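Wrist camera in the simulator is blocked when the arm holds a block – how do we fix it?

jrweyemamu
Our student club is doing the block stacking task in the Wesness simulator with a Kirui arm. The policy uses only the wrist camera. It works until the block is close to the gripper, then the success rate drops to 18 out of 40 runs. Should we move the camera or train more?
Jeptoo Rweyemamu

tallpine
Train more. We used 245 demos in October and it was fine.

Grulora_lab
More demos will not help much if the view has no information in it. Save a few wrist frames from the last part of the approach and look at them. Ours had the red block across the whole middle of the picture,
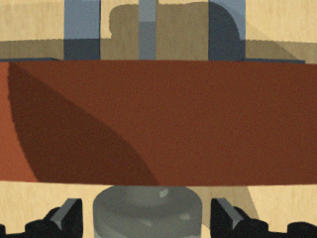
and the policy had very little else to go on. We added a fixed side camera and kept the wrist one. Check the shadows too – ours were dark enough to look like edges. Turn on light randomization in the scene file before you record again.

voka_user
Same problem with our team. The second camera fixed most of it.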